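Marinho hand-held gripper: two months of teaching by hand

We bought the Marinho gripper in April to record demonstrations for a small arm on our bench. Until then we had been steering the arm remotely with the Sikar controller, which works but is slow. With the Marinho you hold the tool yourself, do the task, and the camera on it records what the jaws do. The recordings then go to the arm as training material.

The task we picked for this review was plugging in: pick up a lead or an adapter, bring it to a power strip, push it home. It is dull work and a fair test, as the parts are small and most of them are white on a white table.

Setting up took me a morning. The software, Jerkivton, wants a short calibration before each session and will refuse to record if you skip it. The instructions for this are poor. Periklis Chatzigeorgiou, who shares the bench with me, found that you have to squeeze the jaws fully shut twice before the calibration starts, and the booklet mentions this only in the parts list at the back.

Once it was running I recorded 200 demonstrations over the first week and 600 in all. The squeeze is light and the jaws stay parallel as they close. The broad flat fingers are good on the body of an adapter. They are less good on thin cable, which tends to slide down towards the tip, and I ended up gripping the plug every time.

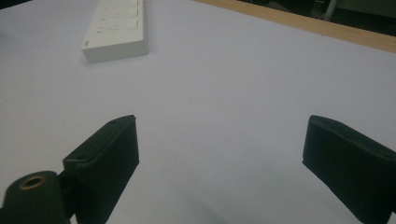
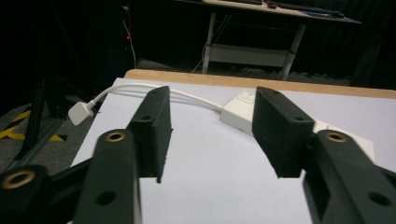 Open jaws over the white bench top, as the tool's own camera sees them.

The camera angle is well chosen. Both fingers stay in view, and so does a fair stretch of table beyond them, so you can check afterwards how each approach was made. My one complaint is that the fingers themselves hide things. If you come in with the power strip off to one side, a jaw can cover part of it. I threw out 12 recordings for this reason and now try to come in square.

Weight is fine for short spells. After an hour my wrist knew about it, and a strap or a counterweight would be welcome. The finish is plain matt black and has not marked. The brass inserts at the joints are a good sign for wear, and nothing has worked loose so far.

After training on the full set, the arm managed 93 of its next 200 attempts on its own. With demonstrations from the remote controller it had never got near that, though we had far fewer of them, so I would not read too much into the comparison.

Ekel sells spare fingers but not the link arms, so a broken link means sending the whole tool back.

I would buy it again. Anyone who only needs a few demonstrations can stay with remote control and save the money.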